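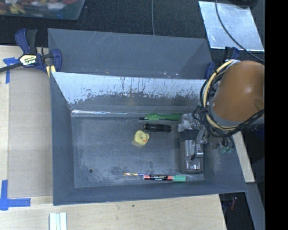 Gripper trial station: arm over the front bin, with mixed household items on the bin floor.

Herero Bin Handling Trial
Progress report to the Ridlow Applied Automation Fund
Reporting period ending August

1. Purpose of this report

This report sets out the work completed in the second reporting period of the Herero trial, the results available to date, spending against the approved budget, and the changes for which the Fund's agreement is sought. It should be read with the first report, which covered the purchase of equipment and the fit-out of the station.

The trial compares two grippers on the task of picking mixed household items out of a bin. The first is the Cocco, a two-finger gripper with a mechanical linkage. The second is the Flomik, a suction tool with a single soft cup. Both are to be tested on the same arm, with the same controller and the same set of items. The Fund asked that the comparison reflect conditions in a small returns or sorting operation, where items arrive loose, in no set order, and vary a good deal in shape and finish.

2. Work completed

2.1 Station

The station was brought into regular use at the start of the period. Two grey bins are placed one behind the other on the work table, and the rear bin is held with bar clamps. During the first week of trials the bins moved slightly when the arm pressed an item against a wall, and the recorded bin position had to be corrected by hand several times. The clamps were added at that point. The bin position is now checked at the start of each session and has stayed within tolerance.

Tape marks have been placed on the panel beside the front bin so that the layout can be restored after cleaning or after the table has been used for other work. Cable routing on the arm was also revised. The original routing limited rotation of the wrist in the near corners of the bin, and slack was added to correct this. The revised routing gives full rotation but produces a larger loop near the tool, which must be watched when the arm works close to the side wall.

2.2 Item set

The item set was settled in consultation with the Fund's technical adviser. It was chosen to include slender, rounded, soft and shiny items, as these were named in the proposal as the most likely to cause difficulty. It includes a rubber duck, a short flashlight, a thin paintbrush, a thick paint marker, a brush-like tool with a smooth handle and a polished metal cylinder. Items are drawn from the set and tipped into the bin before each run. Operators do not arrange them by hand.

2.3 Trials

A total of 1,818 pick attempts were recorded in the period across both grippers. Each attempt was logged with the item, the gripper, the result and, where the pick failed, a cause chosen from a short list. The cause list was revised once, early in the period, to separate a missed grasp from an item dropped during the lift. Attempts logged under the earlier list have been recoded from the video record.

Of the attempts recorded, 109 were set aside and are not included in the comparison. These were affected by a controller fault that stopped the arm partway through a move. The fault was traced to a timing setting in the software that links the camera to the controller. It was corrected and has not come back.

3. Findings to date

The findings below are interim. They have not been reviewed outside the project team and should not be quoted as final results.

3.1 Cocco gripper

The Cocco has performed well on items with a clear long axis that lie away from the walls. The flashlight and the marker are picked reliably from most positions. Results are weaker where an item lies flat along the front edge or close to the rear wall. In those positions one finger must pass between the item and the wall, and there is often too little room for it. The thin paintbrush is the most difficult item for this gripper. When the fingers close on the handle it tends to turn, and it is sometimes lost during the lift.

The duck can be picked from any position tried so far, although the grasp is not always centred. Grip force had to be lowered for this item so that it would not be squeezed out of shape. The lower setting is not suitable for the metal cylinder, which slips. Force is at present chosen by item. The team regards this as a limit on the result, as an operator in a working facility would not know in advance which item was next.

3.2 Flomik gripper

The Flomik has been quicker on each attempt, as it needs only one point of contact and no finger clearance. It is the better choice for items against a wall. It does poorly on narrow or ridged surfaces, where the cup cannot seal. The ridged barrel of the flashlight is a regular cause of failure, and the paintbrush cannot be picked at all with the present cup. A smaller cup has been ordered and will be tried in the next period.

3.3 Camera and lighting

Shiny items remain a problem for the camera whichever gripper is fitted. Bright highlights on the metal cylinder are at times read as separate objects, and the planned grasp is then placed off centre. The bins add to the difficulty. The floor and walls of the front bin are worn, and patches of wear and pale scratches have on occasion been picked up as thin items. The team has kept the worn bin in service, as bins in daily commercial use are likely to be in similar condition. A short set of runs with a new bin is planned so that the effect can be measured.

Moving the main light to one side reduced false detections but left a shadow along one wall. Further adjustment is needed, and a diffuser will be tested.

4. Schedule

The work plan lists four milestones for the year. The station and item set milestones have been met. The Cocco trials are complete apart from the runs with the new bin. The Flomik trials are behind schedule, as the supplier's first delivery of cups was the wrong size and had to be returned. The team expects to recover most of this delay by running the station on Wednesday evenings as well as during the day.

5. Budget

Spending to the end of the period stands at 70 per cent of the approved total. Staff costs are in line with the plan. Equipment costs are slightly over, owing to the clamps, replacement cables and the additional cups. Travel is well under, as the planned visit to a partner site was replaced by a video meeting. No increase in the total award is requested.

6. Risks

Cable wear near the tool is the main equipment risk. The cables and hose bend sharply when the arm reaches the far corners of the bin, and one signal cable has already been replaced. Cables are inspected weekly and a spare set is held on site.

There is also a risk that the two grippers will not have been tested on equal terms, given the later start of the Flomik trials. The team will match the number of attempts by item and by bin position before any final comparison is made. Where matching is not possible, the result for that item will be reported separately.

7. Changes requested

The Fund's agreement is sought for the following:

Transfer of the unspent travel amount to equipment, to cover the smaller suction cups and the light diffuser.

Addition of a short series of runs using a single fixed grip force on the Cocco for all items, so that the results can be compared with those obtained when force is set by item.

Extension of the due date for the Flomik milestone by one month, with no change to the date of the final report.

8. Work planned for the next period

The team will complete the Flomik trials with both cup sizes, carry out the new bin runs on both grippers, and finish the lighting adjustments. A draft of the comparison tables will be sent to the technical adviser for comment ahead of the final report. The logged data, with the cause codes and a plain-language guide to them, will be placed in the shared project folder at the same time.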